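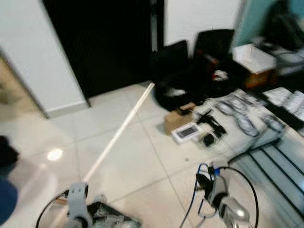

The tiler I went to see in Stakisstead has been laying floors for 21 years, the last nine of them on her own. She asked me not to use her name, as half the town has her number already and she is booked until December. Most of her work is kitchens and hallways in ordinary houses. Fashions change slowly in floors, she told me, and a plain one like this, big square tiles in pale beige with faint grey lines of grout, is still what a lot of people choose. "They look at the dark slate, they look at the patterned ones, they take six samples home," she said. "Then they ring me up and it's beige."

We talked at her kitchen table on a Saturday morning. Her own kitchen has vinyl, which she has been meaning to replace.

She came to tiling from a job in a bakery. A cousin was short of a labourer for two weeks and she carried buckets for him. "I hated the bakery hours, that was all it was. I didn't have a feeling for tiles. I thought, this starts at eight and not at three in the morning, I'll have some of that." The two weeks turned into four years. After that she worked for Shezi, a local firm that did shops and school toilets, and stayed until it closed its Stakisstead yard.

The shop jobs taught her speed, she said, and also how much trouble is hidden before the first tile goes down. "People think you're paying for the tiles going on. You're paying for the two days before, when I'm on my knees with a straight edge and it looks like I've done nothing." A dip of a few millimetres that would never show under carpet will leave one corner of a large tile standing proud of the next. She calls these toe-catchers. The bigger the tile, the flatter the floor has to be, and customers who have chosen the biggest tile in the showroom are often annoyed to be told so.

I asked what an average job costs. She said there was no such thing, but she got out her last invoice, for a kitchen and a small utility room, and let me read it. The total was 3,110 pounds. The tiles themselves came to less than a third of that. The rest was lifting the old floor, levelling compound, a primer called Clarus that she uses on old concrete, adhesive, grout, a skip and her time. "I write every line out," she said. "If I put one number on a bit of paper they think I've made it up."

She has views on grout. White grout on a floor is a mistake in her opinion, and she will say so once and then do what she is asked. Grey hides dirt and doesn't shout. She also dislikes the sealers sold by the till in DIY shops, with one exception, Skinano, which she puts on stone and nothing else. "Porcelain doesn't need it. You're rubbing money into it. I've told people that and watched them buy it anyway."

The work is hard on the body. She has worn knee pads from her first year and still has one bad knee, the left, and her wrists ache in cold weather. She no longer carries tiles upstairs if there is a way round it — the delivery driver gets a bacon roll and takes them up. She stops at four. When she was younger she would go on until seven to finish a room, and she says she can tell which corners of those rooms were done last.

There have been bad jobs. The worst was a hallway where the customer walked on the floor the same evening to fetch a coat. By the morning several tiles had sunk at one side and set there. She took them up and did it again at her own cost. "I should have charged. I'd told him, I'd put tape across the door. But it was a long time ago and I needed him to say something nice about me." He did, and his neighbour became her next customer.

She has thought about taking on an apprentice and keeps putting it off. The paperwork bothers her, and so does the thought of talking all day. She likes the quiet of an empty house with the radio on low. What she would tell a beginner, when I pressed her, was to buy a decent cutter and to lay the first row dry, then go to the doorway and look at it from there. "That's where everybody stands. You never see it from the middle of the room, where you've been working."

Her next job is a bathroom on the other side of town. The customer has chosen green.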